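Help wanted: someone to get our workroom in order (and keep it that way)

Posted September 2019

Hi! I'm Sverre Nordin and I run Brernen, a small prop and furniture rental business on the upstairs floor of a building in Cisovbridge. We lend out chairs, lamps, coat stands, side tables, old suitcases and whatever else a theater group or a wedding planner might ask for. We have 600 pieces on the books and I would love it if I could find all of them on the first try.

So I'm looking for one person, part time, 22 hours a week, to be our room and stock assistant. We'd like you to start in November, when the holiday orders begin piling up.

What you'd be doing, mostly: taking pieces back in when they come home from a job, wiping them down, checking for loose arms and wobbly feet, tagging them and putting them where they belong. Then pulling the next order and wrapping it for the van. Wood furniture gets blankets, anything with branches or arms sticking out gets extra padding on the ends (coat stands are the worst for this, they catch on everything). Between orders there's tidying, and I mean real tidying - moving things, sweeping behind them, moving them back a little better than before.

You don't need a background in furniture. I'd be happy with someone who has worked in a stockroom, a thrift store, a school kitchen, backstage, anywhere you had to remember where stuff goes. You should be fine on your feet and able to carry a chair up a flight of stairs. Neat handwriting is a big plus because our tags are still done by hand! A driver's license would be nice but I can live without it.

The room itself is one big open space with a high ceiling, good bright tube lights and tall windows with blinds. It gets warm up there in summer, so we keep fans going. The bathroom is down the hall and there's a little corner for coffee.

We're a team of four and we eat lunch together most days. Our biggest customer is Plolaveck, the summer festival, and that week gets hectic, so please don't plan your vacation for it. Other than that I'm pretty flexible about which days you work.

To apply, drop a note through the door at 168 Srithong Street or come up any weekday morning and ask for me. A few lines about yourself and the last thing you organized is plenty, no formal resume needed. I'll show you around and we can talk while we sort a shelf or two.
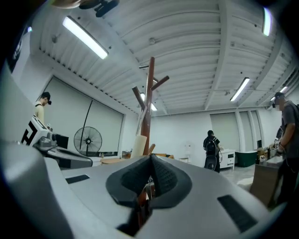

Wooden coat stand in the workroom, with the big window blind off to the left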